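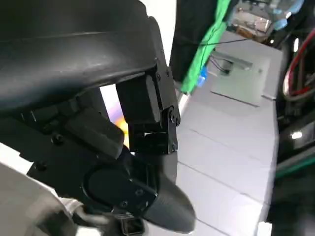
夏になると教室の木の引き出しが固くなるのはなぜか、とValbona Kolevから質問が届いた。冬は軽く開くのに、7月に入ると両手で引かないと動かないそうだ。

原因は空気中の水分である。空気には、目に見えない水の粒がふくまれている。これを水蒸気(すいじょうき)という。空気がふくむことのできる水蒸気の量には限りがあり、その量は温度が高いほど大きい。限度に対して今どれだけふくまれているかを百分率で表したものが湿度(しつど)である。

木は細い管のような細胞が集まってできている。湿度が高いと細胞のかべが水分を吸い、木はわずかにふくらむ。かわいた日には水分を出してちぢむ。
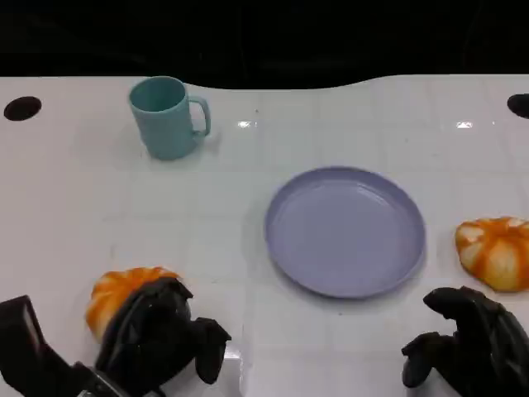
ふくらみ方は向きによってちがう。木目にそった長さの方向にはほとんど変わらず、木目を横切る方向に大きく変わる。引き出しの場合、側面の板の高さが増すと、みぞとの間のすきまがなくなり、まさつが大きくなる。

湿度計で確かめることができる。同じ引き出しのすきまを、湿度36%の日と、湿度が高い雨の日にはかり、ノートに記録する。はかる場所は毎回同じにすること。紙を一枚ずつはさみ、何枚入るかで比べてもよい。

塗料をぬった木は水分の出入りがおそくなるが、完全には止まらない。

関連記事
・結露(けつろ)はどこにできるか
・かみの毛で作る湿度計
・せんたく物がかわくしくみ
・ドアがきしむ音の正体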